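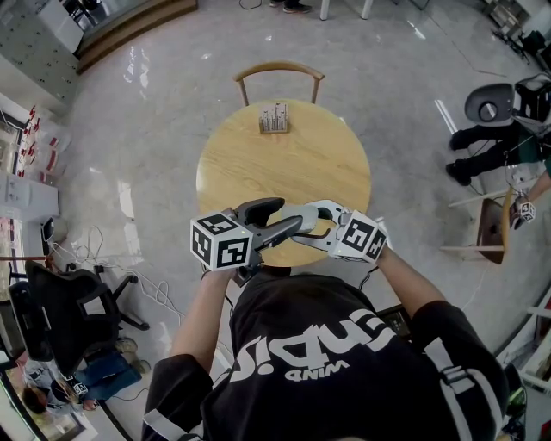 A person holds a gripper in each hand over a round table. The patterned cubes help a computer keep track of where the grippers are.

How Do You Plan for a Robot?

Buying a robot is a bit like getting a dog. The price at the start is only one part of what you will pay. Grown-ups who want a robot at work make a plan and a list of costs, called a budget.

First, what is the job?
The Ornstead library wanted help moving small things from one table to another. A robot for that job needs an arm and a gripper, which is the part that grabs. It does not need legs, so the library did not pay for legs.

Next, how will it learn?
Many robots learn from people. A person picks things up with hand-held grippers, over and over, and the movements are recorded. This takes time, and the people doing it have to be paid. Ornstead planned for 90 hours of practice.

What goes on the list?
The arm costs the most. After that come the small things:
Grippers
Spare fingers for the grippers
Cables
Tables and chairs
A computer to store the recordings

Small things add up. One pair of spare fingers from a shop called Lenz costs $67. Ornstead put 3 pairs on its list, and that came to more than $200.

Buy or rent?
A robot you buy is yours to keep, but you also pay when it breaks. A rented robot goes back when the job is done. Ornstead chose to rent an arm called the Bosley until November and then decide.

Is there room?
An arm needs space to swing. Measure the floor before you order anything, and find out where the plugs are.

Try it yourself
Pick a job at home, like putting away spoons. Write down what a robot would need to do it. Then guess the price of each thing and add them up.

Words to know
Budget: a plan for spending money
Gripper: a robot's hand
Rent: to pay to use something for a while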